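Chapter 10
Grip Faults and Lost Objects

A gripper that reports a closed grasp may be holding nothing. In the Fondarell trials, 408 grasps were logged as good on finger position alone. The arm then carried on with an empty hand.
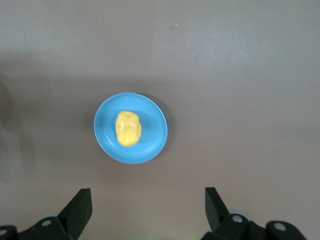
Figure 10.1 Wrist view, fingers open, with a yellow object on a blue plate.

Section 10.1 covers false grasp signals. Section 10.2 treats stop conditions, following Lumbantobing's fault table.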